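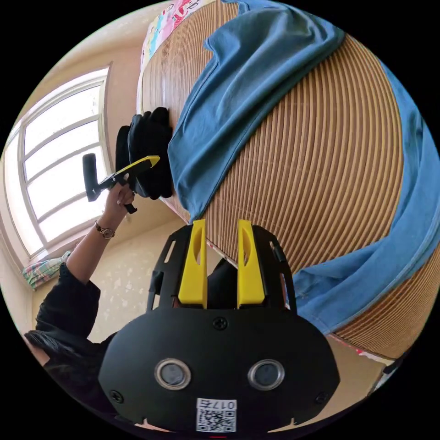

Two hand-held grippers with yellow parts, one pointed toward a stack of dark clothing.

Ticket 947 — Registration form, Nalum gathering on indigenous languages and faith
Status: open
Opened: Thursday, June 30, 2022

The form does not save the field "People or community" when the name has an accent or an apostrophe. The person receives the confirmation email, but the field arrives blank. We have 45 registrations and 41 of them are complete.

Steps tried: I changed the browser and cleared the cache. Same result. The Spanish form has the same problem — the Portuguese one works well.

Update from Gullance support: the export was using an old character setting. It is corrected for new entries. The blank ones cannot be recovered, so I will write to these four persons.

Still pending: the Girnska group asks if they can register together on one form. Please answer before July.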